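Open day walk-round: robot demo table, safety checklist with comments

Site: Nullola, ground floor demo room
Cell: two-arm tabletop set-up, basket task
Date of check: November 29, 2024
Outcome: OK to run, four things to sort (listed at the end)

I did this one on foot with a clipboard, before the doors opened and then again during the first few runs. The form is the Tratwood one we used in July, with the bits that only apply to the big fenced cell taken out. My comments are longer than the boxes allow, sorry, but the boxes are tiny and I had a lot to say!

SECTION A. GETTING TO THE TABLE

A1. Way in and way out clear
Yes. Both doors open fully and the coat rail has been moved (hooray, it was in front of the fire exit last time).

A2. Gap between visitors and the reach of the arms
Yes. The tape line is 700 mm further back than the furthest either arm can stretch. I had both arms driven out to full reach at slow speed and stood on the line with my own arm held out. Couldn't touch anything. A tall teenager leaning over might do better than me, so the host needs to keep an eye out.

A3. Barrier in place
Partly. The posts and rope are fine for grown-ups, but small children will go straight underneath. Please add the low panels from the Cirillo stand, they're only sitting in the store.

A4. Floor
Good. No lifted tape, no wet patches, mat edges flat. One mat by the door does creep a bit when you scuff it, so I've asked for the rubber-backed one.

SECTION B. POWER AND STOPPING

B1. Emergency stop within reach of the host
Yes, and there's a second one at the visitor end. Both tested, both worked, both reset properly. I pressed each of them mid-move and the arms held where they were and didn't sag.

B2. Arms stay put after reset
Yes. They wait for the host to start them again. I was quite fussy about this one and made the host do it three times.

B3. Plugs, leads and sockets
Test label is in date, number 121 on the list. No doubled-up adaptors. Whoever coiled the spare lead under the bench did a lovely job of it.

B4. Speed limit set for public running
Yes, set to the slow profile and locked. The host can't change it without the code, and the code isn't on a sticky note any more.

SECTION C. THE TABLE ITSELF

C1. Table steady
Yes. I leaned on each corner in turn with the arms parked. No rocking. The top has a few light scuffs but nothing you'd catch a sleeve on.

C2. Objects suitable for a public demo
Yes. It's all light, soft stuff, snack packets and tissues and so on. No glass, no tins, nothing with a sharp edge. If a packet gets dropped or flicked, the worst that happens is somebody has to bend down. Please keep it that way and don't let visitors add things from their bags (they will offer, they always do).

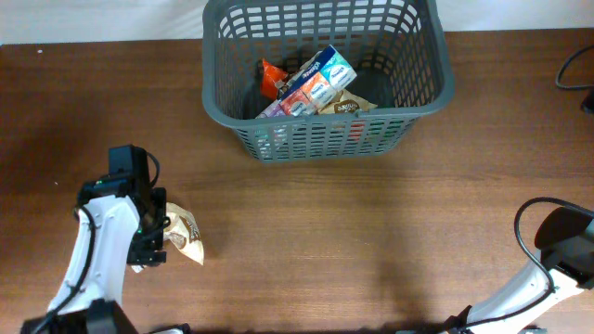
Item C2, left arm with a snack packet, pocket tissues in the grey basket.

C3. Basket condition
Fine. I ran a finger round the rim and down the sides and found no cracks or splinters of plastic. It isn't fixed down, and it did shuffle when I nudged it, so I'd like a bit of grippy mat underneath.

C4. Cables on the arms
OK with a comment. The cables have decent slack, and I watched them through a full run without seeing one snag. But there's a thin black one looping about on the tabletop near the back right corner, and I'd much prefer that clipped down. It's out of the way of the basket, but loose cable on a work surface is one of my pet hates and I'll write it up every single time.

C5. Gripper pinch points
OK. Closing force is on the low setting. I tried it on a rolled-up glove first and then on my own finger, with the host's hand on the stop. It's a firm squeeze, not a nasty one. Visitors still don't get to try it, please, whatever they say.

C6. Space between the two arms
OK. There's a good open stretch of wood to the right of the basket, and the software keeps the arms from crossing. I asked for both to be sent towards the middle on purpose and the second one stopped and waited, just as the Sitala notes say it should.

SECTION D. PEOPLE

D1. Host briefed
Yes. Knew where both stops were without looking, which always cheers me up. Also knew who to ring.

D2. Two members of staff at the table when visitors are in
Not yet! Only one on the rota for the lunch slot. The demo has to be paused and the arms parked if there isn't a second person. I know lunch is the busy bit, but I'm not budging.

D3. Hair, lanyards and sleeves
Host had a dangling lanyard. Swapped for a clip badge while I stood there. Spare clips are in the top drawer.

D4. Visitor notice
Up, and readable from the rope. I'd make the line about staying behind the tape bigger and the line about photos smaller.

D5. Noise
Very quiet. You can chat beside it at normal volume, and the host doesn't need the microphone.

SECTION E. TIDYING UP AND SHUTTING DOWN

E1. Parking routine
Works. Arms fold back and stay there with the power off. Wait for both to finish before you reach in for the packets, even if you're in a rush.

E2. Run log kept
Yes. The counter stood at 1492 when I arrived, and it's being written down at the start and end of each slot. The joint check is due at 3000, so there's plenty in hand for the open day.

E3. First aid box and extinguisher
Both present, both in date. Somebody had used the last of the small plasters and I've put more in.

TO SORT BEFORE VISITORS COME IN

1. Low panels along the rope (A3)
2. Grippy mat under the basket (C3)
3. Clip down the loose cable at the back right (C4)
4. Second person for the lunch slot, or park the arms (D2)

The mat by the door is on order and can wait. I'll come back for a quick look once the four are ticked, so leave this sheet on the hook by the light switch and put your initials next to whatever you've done.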